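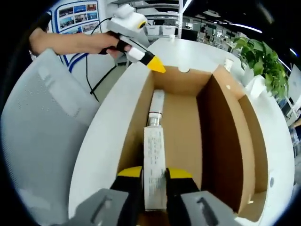 Home · Threads · Archive · About

2 min read

1/ Week two of teaching a robot to pack boxes, and my forearms have opinions. The job is simple enough for a person: take a bottle in its little carton, lower it into a cardboard box, let go. Now do it with grippers instead of fingers!

2/ We do it all by hand first. You squeeze the trigger, the jaws close, you move the thing where it needs to go, and the recording goes off to Reseo, which is what we call our training setup (don't ask, I voted for Mamo).

3/ The divider is the hard part. Open box, fine, drop it anywhere. Put a tall piece of cardboard down one side and suddenly you're coming in dead straight or you're scraping the wall the whole way down.

4/ Grip low, on the carton. I kept grabbing by the cap on my first day because it felt natural, and the whole thing swung like a bell. 38 takes thrown out. Ouch.

5/ Also: slow down before you let go. If I rush the release, the robot learns to rush the release, and it's way worse at it than I am.

6/ Target is 4,000 good takes by July. I can do around 13 in a row before I start getting sloppy, then it's coffee and a different box. More tomorrow, we're trying smaller cartons (help).

Posted 1 March 2019

Comments

clarkero_fan: Do you keep the bad takes or bin them? I'd think a near miss is useful.

packing_nerd: Ha, the cap thing. Same in a regular warehouse, new people always grab the top.

tallgrass: Does it matter if two people do the task differently? My coworker and I can't even load a dishwasher the same way.

Older thread · Newer thread · Back to top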